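Trenance, September 2019

Domeo has finished the first round of hand-guided recording at its Trinimham site, the company said. Staff carry a gripper fitted with a camera and do each job themselves - picking up, moving and putting down light goods - while the tool records the motion. The round produced 2,388 recordings from 54 tasks. 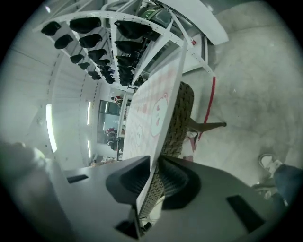 Flat items have taken the most practice, according to the site team, as a small change in grip angle spoils a recording. Work began in August with a target of 2,000.

The recordings now go to Cruickshank, which will use them to train a robot arm for stockroom work. A second round of 1,000 is planned, this time by remote control.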